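# Notes orateur : planifier l'achat des pinces à main, budget de septembre

Version du 2023-08-18. Durée visée : 14 minutes, questions comprises.

## Diapo 1 : la demande

- Lire la demande telle quelle : 30 pinces à main pour la collecte à domicile du projet Hailu.
- Préciser qu'on parle de paires. Un opérateur travaille avec une pince dans chaque main, donc on commande en nombre pair.
- Le bras fixe fait l'objet d'une autre ligne, ne pas y revenir ce matin.

## Diapo 2 : les deux devis

- Bristari : pince montée, patins compris, livraison en une fois. Délai plus long.
- Desano : pièces livrées séparément, montage chez nous. Moins cher à l'unité, mais il faut compter les heures d'atelier.
- Les deux devis sont hors taxes. Le redire, la question est revenue à chaque réunion.
- Laisser le tableau affiché, ne pas lire les chiffres à voix haute.

## Diapo 3 : ce qui s'use

- Les patins d'abord. Prévoir 200 pièces de rechange sur l'année, stockées chez Condik.
- Ensuite la visserie et les axes des articulations. Petit montant, mais une pince arrêtée bloque une paire entière.
- Poignées : pas de provision cette année.

## Diapo 4 : le travail à couvrir

- Linge de maison et vêtements, dans des logements meublés. Le pliage représente la plus grosse part des heures prévues.
- Insister sur le textile sombre et fin : c'est lui qui décide du choix des patins.
- Marquer une pause, laisser regarder.
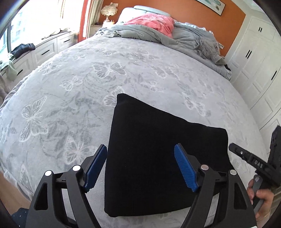
*Vêtement noir plié sur un plaid à papillons, patins bleus nervurés sur la face intérieure des doigts de la pince.*

## Diapo 5 : calendrier et décision

- Commande ferme en septembre, sinon on perd le prix de Bristari.
- Acompte de 30 % à la signature, solde à réception.
- Demander un accord de principe sur le fournisseur. La quantité peut être revue à la baisse, pas les rechanges.
- Si la question de la location est posée : devis demandé, pas encore reçu.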